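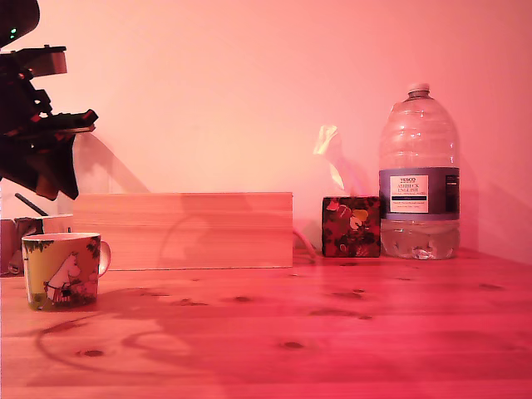
Yatziri Villalobos and Deming Du built their robot arm, Ding, on a table at home. Ding has a gripper with 2 fingers. The fingers close to hold something and open to let it go.

A motor turns each joint. A small computer tells the motors how far to turn. Ding can't guess where a mug is, so it needs good directions.

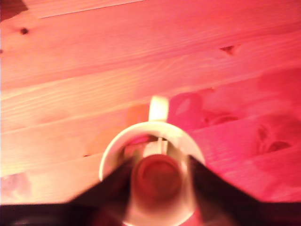

Yatziri and Deming save every practice move. By February they had 942. If a move goes wrong, they change one number and try it again.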